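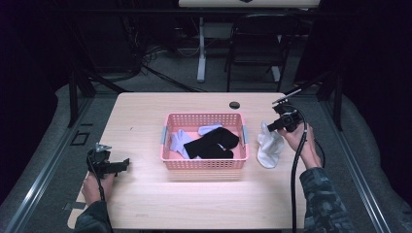 Socks keep coming out stiff and scratchy – is it the water?

Posted in Laundry and Fabric Care by gullevura_gran

Hello all, and thank you in advance for reading what will probably be a longer post than it needs to be. We moved out to Telau in April, to a house with its own well, and ever since then my socks have dried as stiff as cardboard. Towels too, but I mind the socks more because I'm on my feet most of the day and they rub at the heel. The white ones have also gone a sort of tired gray. I use the same powder I used for years at the old place and the same warm cycle. I've tried putting in more powder and if anything they got worse! Is this hard water, or do I just need new socks? I would rather not replace every pair in the house if I can help it.

Rornik_Mofokeng

Welcome to well water! I grew up on it and I can picture exactly the sock you mean. It does sound like hard water to me. The minerals grab hold of the detergent and the two of them settle into the fabric together, so when you add more powder you can end up with more residue. Pick up a packet of test strips at the hardware store (mine came in a tub of 100, and I'm still working through it years later, so perhaps split one with a neighbor).

If the strip says hard, I'd do it this way. First, switch from powder to liquid, and use the amount on the bottle for hard water. Second, strip out what's already in there: fill a tub or a deep sink with hot water, stir in a good scoop of washing soda, and leave the white cotton socks in it for 30 minutes or so. The water may go cloudy and rather horrible. Drain, rinse, and run them through a normal wash with nothing added. Please don't do this with wool, and keep the black and colored pairs out of the hot soak, or do them by themselves in cool water.

After that, a little white vinegar in the rinse now and then is fine, but check your machine's manual first – some makers don't like what it does to the rubber seals. And never put it in with bleach.

pegs_and_lines

new socks. life is short

tumbleandfold

I agree with most of what was said above, but I'd look at the drying as well. Anything cotton that hangs indoors with no air moving will go stiff, hard water or not. I give each sock a good snap before it goes on the rack, hang it by the toe, and then ten minutes in the dryer on low at the end if I'm feeling fancy. Turning them inside out for the wash helps with the gray soles too, and so does not stuffing the drum. I was a terrible one for stuffing the drum.

On the water, our test came back high and we did finally put in a softener. It was 1,934 with the fitting, and we had been told to expect more than 2,000, so I was quite pleased. I wouldn't do it for socks alone, but the kettle and the shower head have been so much better that I'd do it again. Do the strips first, though, and see what number you get before you spend anything.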